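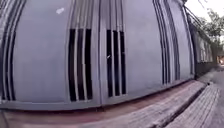

Gerkura Street, end to end

6 min read

Gerkura is a short street. It takes a few minutes to walk it at an ordinary pace, and most people who use it are on their way to somewhere else. I have lived two blocks over for a long time and had never looked at it properly until this summer, when I started a set of pages on the streets between the Marketti warehouse and the old Caltine depot. The first page went up at the beginning of August. The street names are the ones people use, which do not always match the signs.

These pages are mainly about walls, windows, paving and whatever is growing. I am not an architect. Where I know the name for a part of a building I use it, and where I don't I say what it looks like. If you know better, the comments are open and I do go back and correct things.

I went on Wed 28 August. I had planned on the week before and had to put it off.

The vented wall

A long stretch of plain light grey, with tall dark slits grouped in panels and fine grooves running up above them to the top. There is a low plinth along the bottom. I used to think of this as a blank wall, and it is a long way from blank. The ribs between the slits are narrow, and the plain parts in between are wide enough that each group reads as its own thing.

One vent panel sits a little higher off the ground than its neighbor, on the other side of a thin vertical seam. I had walked past the pair for years without noticing the step. The base of the wall rises farther along, so the last group of stripes ends higher again. I don't know whether the builder was following the ground or following a drawing.

I asked Balakrishnan Naidu about walls of this sort, as he spent most of his working life putting up commercial buildings. His advice was to look at the joints first. A joint tells you where one section was finished and another began, and on a plain facade it is often the only mark of how the job was organized. He also said that grooved lines are a cheap way to make a large surface look smaller, and that they collect dirt.

There is a small white spot high up on one of the plain panels. It could be paint or a sticker. I'd like to know how it got up there.

The row of low houses

The other part of Gerkura I wanted on this page is the residential one. Low buildings stand on one side and trees on the other, with the road running straight between them. The nearest house is pale blue, one story, with an ornamental metal grille over the larger window. After that comes a darker gray-green one with its window set back in the wall, and then a smaller one with pale walls. The power lines run overhead on the house side. The sidewalk there is narrow, and two people meeting on it have to sort out who steps down.

The asphalt is patchy and worn. It has been on the neighborhood repair list before, under item 1081, and I have not been able to find out what became of that item.

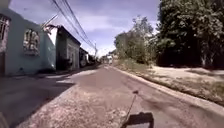
Līga Adomaitis wrote in to say that the grilles deserve a page of their own. She grew up in a house with bars on the front and remembers being sent out with a wire brush and a can of primer every second summer, because the paint always failed first at the welds. In her view plain vertical bars are much easier to keep up than a pattern, and the pattern is worth the trouble anyway. She would also like more on the trees, and asked whether anyone has a planting record for the shady end.

I have looked for one and not found it. Esmaeil Hosseinzadeh has a box of old newsletters from the residents' group, 29 issues with gaps, and he has offered to go through them when he has time. If there was a planting day it should be in there. I will add a note to this page if he finds anything.

On the grilles, I agree with her. I have notes on six of them so far from other streets, and that is nearly enough to start. Anyone who has a good one on their own house and doesn't mind it being shown can leave the street name in the comments. No house numbers, please.

Some notes for people who want to walk it

Morning is easier for looking at the houses. In summer the trees are the better side to walk on by mid-afternoon.

There is nowhere to sit on Gerkura itself. The closest bench is on the Yeoh Street corner, facing the wrong way for a view but fine for a rest.

Parking is not worth attempting. Walk in from the Marketti side and go out by the depot - the whole loop is under an hour with stops.

The next page covers Yeoh Street, which has more doors than walls. I have done half of it and need to go back for the other side.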